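Prurholm Rainfall Records – README

May
Posted by Meirion Hughes

This folder holds daily rainfall readings for the Prurholm valley, copied out from the paper registers kept at Bevan station and the smaller gauge at Plonport. It replaces the earlier spreadsheet, which had the two sites mixed together in one column.

What's in it

- bevan_daily.csv – one row per day, 3000 rows
- plonport_daily.csv – one row per day, 2000 rows
- remarks.csv – anything the observer wrote in the margin, with the date it was written beside
- gaps.csv – start and end of every missing stretch

Columns

- date: day the gauge was read, year first
- rain_mm: millimetres, to one decimal place
- flag: blank, T, A or E
- reader: initials as they appear in the register

A flag of T means a trace, entered as 0.0. A means the figure is an accumulated total covering more than one day, usually a long weekend. E means the handwriting was hard to make out and the value is my best reading of it.

Both gauges were read at 9 am local standard time. The reading belongs to the 24 hours before that, so rain that fell on an afternoon shows up against the next day's date. The registers ignore daylight saving and so do the files.
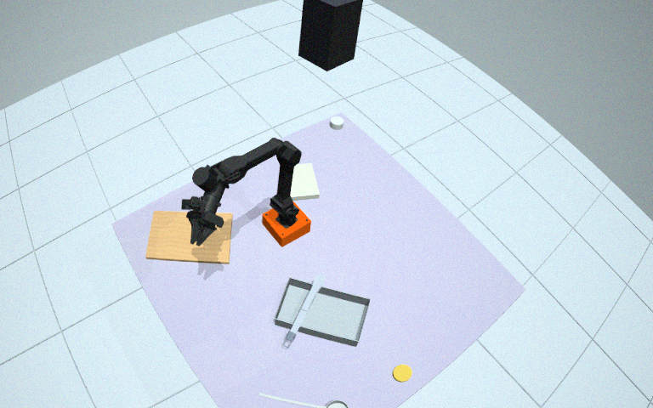
The early Bevan pages are in inches and points. I converted them at 25.4 mm to the inch and rounded once, at the end. The original figures are not in the CSV, but I can send scans of any page if you want to check one.

Known problems

The Plonport gauge was moved four kilometres up the road to the Hutard paddock partway through the record. Totals are noticeably higher afterwards – the new site is closer to the range – and I have made no adjustment. Treat it as two separate records if you are looking at trends.

Two pages of the Bevan register have water damage along the inner margin. Where only the decimal was lost I entered the whole number and flagged it E. Where the whole figure was gone I left the cell empty. An empty cell is never a zero.

Snow was melted and measured as rain. It is mentioned in the remarks on most occasions but probably not all of them.

Use

Free to use and pass on. Please keep this README with the files and say which version you worked from. Corrections are welcome, preferably with the date and the site.

Related

Plonport creek heights
Frost dates from the Bevan register
How to read points and inches
Hutard paddock gauge: site notes

Comments

kelpie_jan: Are the A totals spread back over the missing days or left as is?

Meirion Hughes: Left as is. The days before them are empty.

R.T.: The initials WB at Plonport change to WD for a few weeks one winter. Same handwriting, I reckon.

Meirion Hughes: Agreed, will fix in version 4.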